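Plito Cundano Rowing Machine

Home > Fitness Equipment > Rowing > Plito Cundano

Item price: $3,764
Availability: Made to order
Sold and serviced by: Panagiotou Fitness Supply

Overview

The Plito Cundano is a full-size indoor rowing machine intended for home use and for small shared exercise rooms in apartment buildings, clinics and workplaces. It uses magnetic resistance with a belt drive and can be operated early in the morning or late in the evening with little noise beyond that of the seat moving on the rail.

The machine was developed for adults who are returning to exercise after a long break, as well as for those who already row and want a dependable unit for indoor training. The seat is set higher than on most rowing machines, and a fixed grab bar beside the rail gives the user something to hold when sitting down and standing up. The foot plates can be set before sitting and do not have to be changed again during the session unless another person is going to row.

The Cundano replaces the earlier Plito home rower. Owners of the earlier model should note that the seat, handle and foot straps are not interchangeable between the two. The drive belt is the same part and can still be ordered from Panagiotou for either machine.

Resistance and drive

Resistance is set with a lever on the right side of the housing. There are 23 settings. The lowest are very light and are suitable for warming up or for users who have been advised to begin gently. Changes may be made while rowing. The lever moves in distinct steps and holds its position until it is moved again.

The flywheel is fully enclosed. No lubrication of the flywheel or belt is needed at any time, and the housing should not be opened by the owner. Belt tension is set at the factory and checked during the service visit described further down this page.

Seat, rail and handle

The seat is molded foam over a rigid base and runs on sealed rollers. The rail is aluminum with a replaceable steel track along the top. Users with long legs should try the extended rail, which is available at the time of order and cannot be added later. The standard rail suits most people; if there is any doubt, please contact our sales desk with the user's inside leg measurement before placing the order.

The handle has a slight bend and a textured rubber grip. It parks in a cradle at the front of the machine between sessions. Please do not leave the handle resting against the foot plates. This keeps the return cord under load and shortens its life.

Display

The display shows elapsed time, distance, stroke rate and the current resistance setting. It is powered by the motion of the flywheel and by a small backup battery, and no wall outlet is needed. The numbers are large and can be read without glasses by most users. The backlight may be turned off in the settings menu.

The display holds six built-in programs:

Easy Start — a short session at a low stroke rate, with a rest after each block of rowing.
Steady — continuous rowing at a rate chosen by the user.
Hills — resistance prompts that rise and fall. The user moves the lever when the display asks.
Short Work — brief, harder efforts with equal rest.
Long Row — a set distance with no prompts.
Open — no target. The display records the session and nothing else.

Users are not required to create an account or connect a phone. Sessions are stored on the display and the oldest is overwritten when the memory is full. Owners who wish to keep a record may copy the totals by hand or transfer them by cable to a computer.

The Platisska starter plan

Each Cundano is supplied with the printed Platisska starter plan. The plan was written for Panagiotou by Hye-jin Yeom, an exercise instructor, for adults who have not followed a regular routine for some time. It runs for five weeks and uses the Easy Start and Steady programs only.

The plan sets out the days on which to row and the days on which to rest. It can be started on any day, although the pages are laid out with Monday first. Sessions in the opening week are deliberately short. Users who find them too easy are asked to complete the week as written before going further.

If a session is missed, the plan should be resumed at the next session. Missed sessions should not be added to the following day. A user who has been away from the plan for more than a week should go back one week and continue from there.

The booklet has a page on rowing form, with the order of the stroke (legs, back, arms, and the reverse on the return). We recommend that new users read this page and practice at the lightest setting before beginning the plan. A large-print edition may be requested at no charge.

Before you begin

Persons who have a heart condition, high blood pressure, a recent injury or recent surgery, or who are pregnant, should speak with a doctor before using this or any other exercise equipment. Stop rowing at once if you feel faint, short of breath beyond what the effort would explain, or have pain in the chest, back or joints.

Children should not use the machine unless an adult is present. Keep children and pets away from the rail while the seat is moving. Loose clothing, long cords and necklaces should be tucked in or removed.

Placement and storage

The Cundano should stand on a firm, level floor. A rubber mat is recommended on wood and tile and is sold separately. Leave clear space behind the rail and enough room on one side to reach the grab bar. The machine should not be kept outdoors, in an unheated garage or beside a pool.

The rail separates from the housing by means of a single locking pin, and both parts may then be stored upright. Wheels are fitted to the front of the housing. The housing is heavy, and we advise that two people move it on stairs.

Delivery and assembly

Delivery is included in the price within our regular service area and is made by appointment. The delivery team will carry the machine to the room of your choice, assemble it, set the level of the feet and remove the packaging. Please make sure that hallways are clear and that the chosen room is ready before the team arrives. Customers outside the service area will receive a freight quote before the order is confirmed.

Orders confirmed before the end of February will be built in the spring production run. Orders placed after that date are assigned to the next run, and the sales desk will provide an expected delivery window in writing.

Owners who prefer to assemble the machine themselves will find the tools and a printed guide in the smaller carton. The fasteners are packed by step. Please check the contents of both cartons against the packing list and report any missing part before assembly is started.

Care

Wipe the rail and seat with a soft, slightly damp cloth after each session and allow them to dry. Do not use bleach, solvents or abrasive pads. The handle may be cleaned with mild dish soap. Check the foot straps once a month for fraying, and inspect the return cord whenever the machine is moved.

Replacement straps, rollers, cords and seat pads are kept in stock. When ordering, please have the serial number ready. It is printed on a label beneath the front of the housing.

Warranty and service

The frame and rail are covered for five years from delivery. The display, seat, rollers and handle are covered under separate terms, which are printed on the warranty card. The warranty applies to home use and to shared rooms that have been registered with us. Rooms open to paying members are covered by a commercial agreement, and managers of such rooms should contact us before purchase.

One service visit is included and may be booked at any time during the first year. The technician will check belt tension, clean the track and test the display. Further visits are charged at the current rate. Service scheduling is handled by Remo D'Amico, and questions about shared rooms and group orders should be directed to Vlasta Janevski.

Returns

A machine may be returned within the trial period stated on the order form, provided that it is clean and undamaged. Return freight is deducted from the refund. Machines built with the extended rail are made for the individual customer and cannot be returned except in case of a defect.

Customer comments

"I had not exercised in years and was concerned about getting down to the seat and up again. The bar is in the right place and I no longer think about it. I have finished the starter plan and have begun it a second time at a higher setting."
Amna Cheema

"Solidly built and quiet enough that I row while the rest of the house is asleep. The lever is a little stiff. I would have liked a place to set a water bottle."
Kumiko Yoshida

In response to comments of this kind, a clip-on bottle holder is now offered. It fits the grab bar on either model year of the Cundano and does not interfere with the rail.

Included with purchase

Rowing machine in two cartons, assembly tools, backup battery, Platisska starter plan, owner's manual and warranty card. The floor mat, bottle holder and computer cable are sold separately.
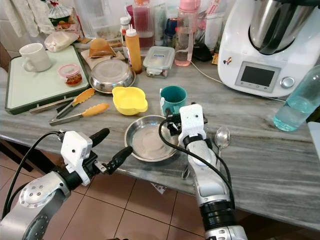
Accessories ordered together with the machine are shipped in the same delivery. Those ordered later are sent by regular mail, and the owner's serial number should be written on the order form so that the correct fittings can be supplied.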